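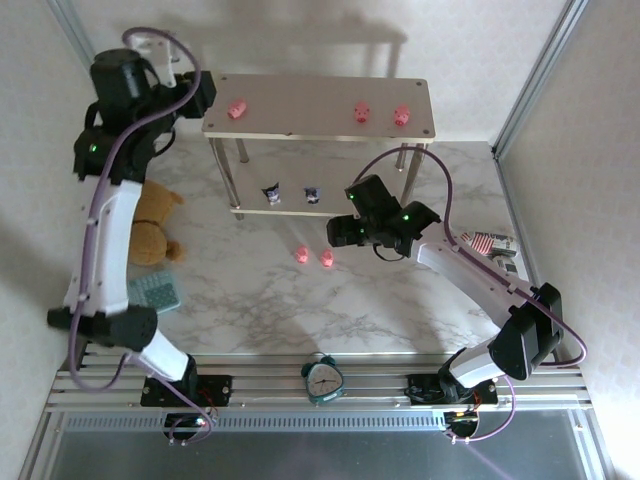
The little pigs and their shelf

Welcome to the small things page. My name is Rosario Cattaneo, and I collect small objects which have no great value but which I like to look at. On this page I put the pink pigs, together with the shelf where they have their place and the other things that live near them.

The pigs came to me in February, in a paper bag, from Lo Presti, a shop which sells toys and stationery and also repairs umbrellas. I wanted only one. The lady in the shop said they are sold together, and so I went home with the whole family.

The shelf
It has two levels, with a light beige top and thin chrome legs. I bought it second-hand in Gunthorpe for 21 pounds, which my friend Guido Guerra still finds too much. The top is for the pigs. The lower level belongs to two small dark figures with white faces and a little purple on them -- they were a present, and I never learned from which cartoon they come.

The neighbours
The teddy bear is tan, with a dark collar, and he is the oldest in the collection. The alarm clock is teal and has two bells on top. I like the black numerals on the white face, they are easy to read also without glasses. The calculator is grey-green, and I keep it because I used one very similar at school.

The pigs on the marble 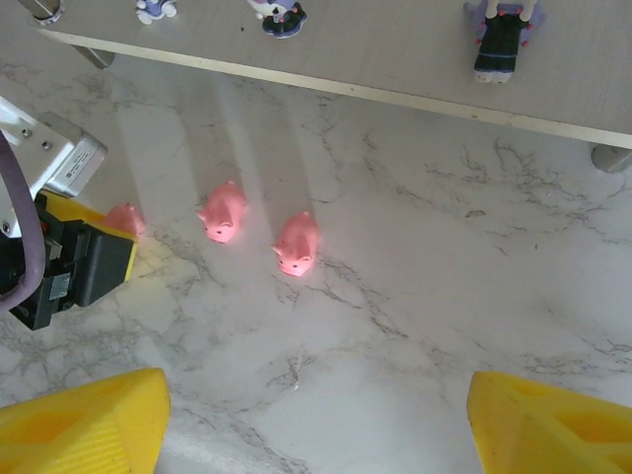
I find that the pink looks best against white stone with grey veins. On a wooden table the same pink becomes a bit dull, and on a coloured cloth it is too sweet for my taste. Small ears, round bodies, two dark dots for the eyes: the person who designed them knew when to stop.

Care
For dust I use a soft brush, the kind for watercolours, and I go gently round the ears. Guido recommends a damp cloth, but I prefer to stay with the brush.

Next page: the tin boxes from Kundarow. I still have to clean three of them before I can show them. If you have pigs of the same family at home, please write to me, I would be glad to hear where you found them.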